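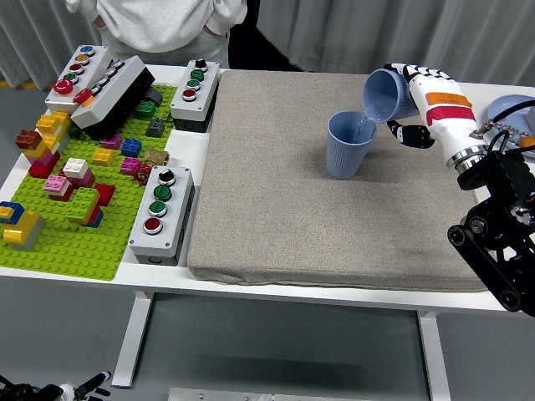
Boîtiers à boutons-poussoirs sur une plaque LEGO verte.

Boîtier de commande Tarano à cinq boutons : notre avis

Le Tarano est un boîtier pendant destiné aux petits palans, convoyeurs et portes d'atelier. Il est vendu nu ou précâblé. Nous avons testé la version nue, montée sur un palan d'établi Sokol, en circuit de commande 24 V.

Ouverture et câblage
Le couvercle tient par quatre vis imperdables, empreinte cruciforme. Le volume intérieur est correct pour du 0,75 mm², juste pour du 1,5 mm² avec embouts. Les borniers à vis sont accessibles de face, mais le repérage moulé dans le plastique noir se lit mal sans lampe frontale. Le presse-étoupe fourni accepte un câble de 7 mm au minimum ; en dessous, prévoir une réduction. Temps de câblage relevé : 30 minutes, continuité vérifiée.

Boutons
Course franche, point dur net en fin d'enfoncement. L'arrêt est à accrochage, déverrouillage par rotation. Les contacts sont des blocs clipsables NO ou NF, remplaçables sans dépose de la tête. Le verrouillage mécanique entre montée et descente est présent, ce que le Nuvow, vendu 60 euros, ne propose qu'en option. Avec des gants épais, l'entraxe devient un peu court.

Étanchéité
Le joint est d'une seule pièce, logé dans une gorge. Il a tendance à sortir à la réouverture — un point de graisse silicone suffit à le maintenir. Aucune trace d'humidité à l'intérieur après un nettoyage au jet basse pression.

Endurance
Le palan a effectué 304 cycles pendant l'essai, sans raté de contact. C'est peu pour conclure sur la durée de vie. Le marquage des flèches, en revanche, commence déjà à s'effacer sur le bouton de descente. Trarkorell, le distributeur, fournit des pastilles de rechange au détail.

Pour : blocs de contact remplaçables, verrouillage mécanique de série, arrêt bien dimensionné.
Contre : repérage des bornes, joint mal retenu, notice en anglais seulement.

Essai publié en janvier 2019. Version précâblée non testée.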